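Bretham Hand Teaching Kit
Hand-held grippers for showing a robot a task

Home > Teaching Tools > Hand Teaching Kit

Item no. 1286-BR
In stock, ships from our Trorkham warehouse

If you have ever tried to teach a robot arm a simple kitchen chore by typing in positions one after another, you already know why we made this kit. You know perfectly well how to pick up a cup. Your hands have been doing it since before you could talk! The Bretham Hand Teaching Kit lets you do the job yourself, at your own table and at your own speed, while the gripper in your hand records what it sees and how its fingers move. Later on, the recording goes to your robot, which wears the same pair of fingers and the same camera, so what it learned from you looks familiar when its turn comes.

We sell the kit as a single or as a pair. Plenty of people start with one and then write to us a month later asking for the second (we're happy to match it to the first, just give us the number under the handle). Two hands open up a lot of tasks, like holding a container steady while something goes into it, or passing a thing from one side of the table to the other.

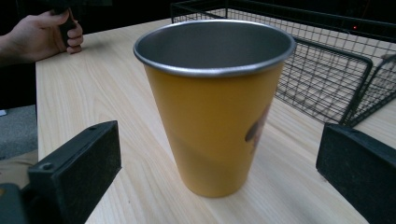
For your first afternoon with the kit we suggest keeping things very plain. Choose one object that stands up on its own, put it on a table with some room around it, and practice the reach with the fingers open wide. Go slower than feels natural. Close the fingers, lift, set down, let go, and back away before you stop the recording. Do it again with the object moved a little, and again with it turned, and keep going until you are thoroughly bored, and then take a break and have a coffee. A robot learns a great deal from the small differences between one try and the next, so please don't throw out the ones that felt a bit clumsy as long as the job got done.

Tapered things deserve a little extra patience. Pinch them square from both sides and come in level, or they tend to ride up between the pads. The soft pads on our fingers help with this, and they can be swapped when they wear smooth.

What's in the box (single)
Hand-held gripper with camera mount and camera
One pair of fingers, pads fitted
3 spare pairs of pads
Charging cable, 6 feet
Screwdriver for changing fingers
Printed getting-started booklet

Details
Weight: 23 ounces with camera
Recording time on a full charge: 3 hours
Fits either hand
Color: black

Remote control as well
Some jobs are easier to teach with the real arm doing the moving, particularly where weight matters. With the Jasten link (sold separately) the same handle becomes a remote control, and your arm follows your hand as you go. Recordings made either way are saved in the same format and can be mixed in one training set. The link works with 13 arms at present, and the full list is on the Jasten page. If yours isn't there, do write and ask, as we add new ones whenever we can get hold of an arm to test with.

Sorting and trimming your recordings
Every kit comes with a year of Okoro, our desktop program for looking through what you've recorded. You can trim the dull bits at the start and end, mark the tries you want to keep, and export the lot in one go. It runs on an ordinary laptop.

Returns and repairs
Kits may be sent back within 23 days in their original box. Pads are not covered by the warranty, but everything else is, including the cable.

Page updated 07/02/2019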